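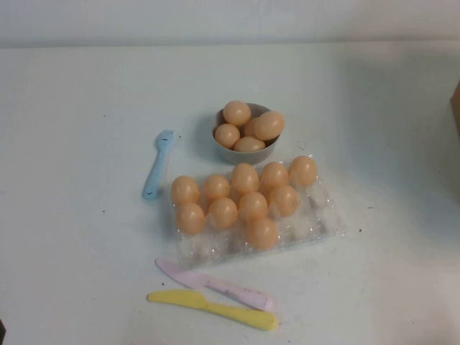
A planner that will not say why it stopped is worse than one that stops too often, Kourosh Amini wrote in reply to the first release candidate of Otuser, and the version published in July goes some way towards meeting the complaint. Otuser is the open task planner maintained at Okcombe. It sits between a perception module and whatever low-level controller a laboratory already runs, and decides which object is to be moved next and to which place.

The main change is in how the planner stores the state of the table. Earlier versions kept a single list of objects with one pose each, rewritten at every camera update. When two similar objects lay close together the tracker could exchange their labels between updates, and the planner would then discard a valid plan and begin again. In the test task, which moves toy eggs between a bowl and a clear plastic egg tray, this was the most common cause of delay.

The new version records containers and their contents separately. A tray is stored as a set of cups, each marked full, free or unknown, and a bowl is stored as a heap with no fixed order. Eggs of the same colour and size are treated as interchangeable, so a change of label no longer affects the plan. Only a change in the state of a cup does. Cutlery and other items outside the task are held as obstacles, with a margin that can be set for each class.

Clear plastic remains difficult. Highlights on an empty cup can be read as the edge of an object, and depth readings through the material are unreliable. Otuser now accepts "unknown" as a lasting state and plans around such cups until a second view settles the matter. If no second view is available, the planner stops and writes a reason code to the log, together with the cup index and the last three estimates.

The maintainers tested the release on 3691 recorded table states, replayed without hardware. The old planner started again from nothing in 807 of them. The new one did so in four, all involving a tray that had been turned between updates. Median planning time was nearly unchanged. The replay does not measure grasp success, and no figures for that have been given.

Stellan Bakke, who looks after the controller interface, said that the limit on stored states had been set at 1000 to keep memory use predictable on small machines. Older states are written to disk and can be read back with the replay tool. The limit may be raised in the configuration file, but the value is read only at start-up.

Existing users will need to convert their scene files. A script is included, and handles everything except nested containers, which must be edited by hand. The Vordale driver works without changes. Support for Simiyu grippers is still marked experimental, as the force threshold is not yet passed through to the planner.

Amini has since asked for the reason codes to be sent over the network interface as well as to the log. The request is open and has been assigned to the next minor version.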